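Galerie – la suture, séance du mercredi

Mis en ligne vite fait entre deux gardes, désolée pour les coquilles. Atelier suture de Nundville, la suite en décembre si tout va bien.

Rappel du programme pour ceux qui n'étaient pas là : tissu, aiguille courbe, points séparés, nœuds à l'instrument. 20 minutes par passage, pas une de plus. Danjuma Nwosu au chrono, donc inutile de négocier. Regardez surtout l'aiguille, où elle est prise et vers où part la pointe – tout le reste en découle.
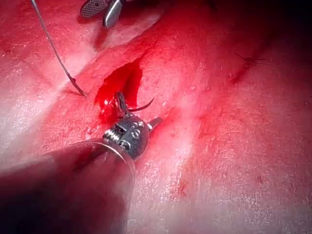 Aiguille dans les mors, pointe juste au-dessus du tissu, près de la plaie. Le fil sombre en haut à gauche a l'air bien tendu. 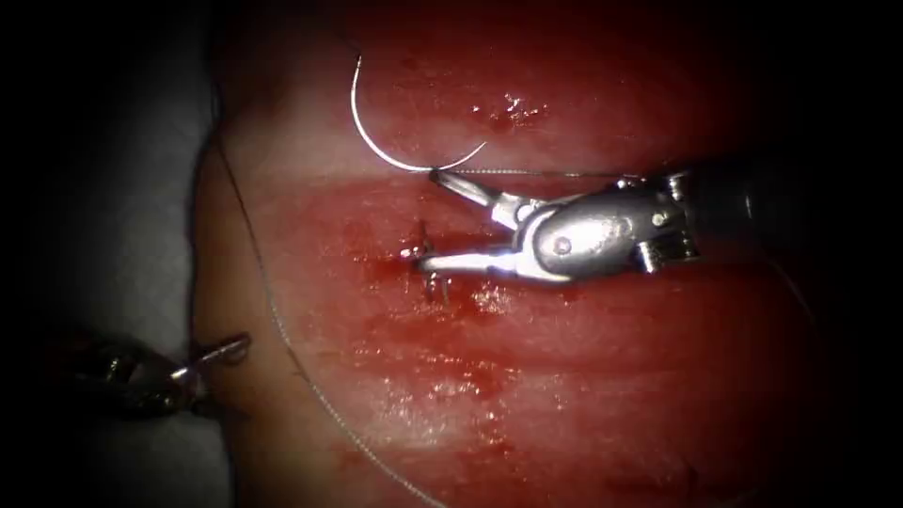 Deux points déjà faits sur la ligne d'incision, brins coupés courts. L'aiguille est tenue par le bout, pointe en l'air.
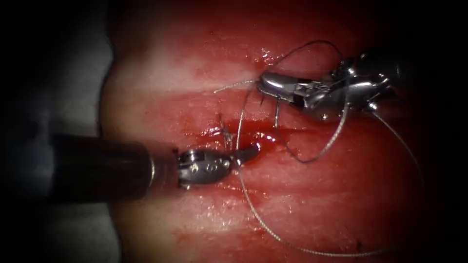

La pointe contre le tissu, à côté du sang. A droite, les grandes boucles de fil gris, encore lâches.

Quelques notes en vrac, prises sur un coin de feuille et recopiées telles quelles.

Le fil d'abord. Toujours le même souci, trop long au départ. On est passés à 20 cm pour les points séparés, moins de boucles à gérer, moins de nœuds parasites. Ceux qui veulent garder long pour le surjet, très bien, mais vous le rangez avant de piquer.

La prise. Aux deux tiers de l'arc en partant de la pointe, on l'a dit et redit. Trop près du bout et l'aiguille tourne dès que le tissu résiste. Si elle tourne, on relâche, on reprend, on ne force pas.

La sortie – suivre la courbe, pas tirer droit. Noreen Jafri a refait la démo deux fois, la deuxième au ralenti, bien plus utile à mon avis. A refaire comme ça la prochaine fois.

Les nœuds : serrer à plat, regarder les berges. Si ça blanchit, c'est trop serré. Brins coupés courts mais pas au ras, sinon le nœud lâche et on recommence tout.

Côté pratique. La fiche Smadi est à jour, 29 lignes au lieu de 49, plus personne ne lisait la fin. Les grilles d'évaluation sont dans le classeur Punance, étagère du haut, merci de les remetre à leur place. Seuil de validation inchangé, 70 sur la grille complète.

Prochaine séance même salle, 18 h. Inscription sur Clikinero comme d'habitude, pas par mail, je perds les mails. Ceux qui n'ont pas pu passer cette fois sont prioritaires, inscrivez-vous quand même.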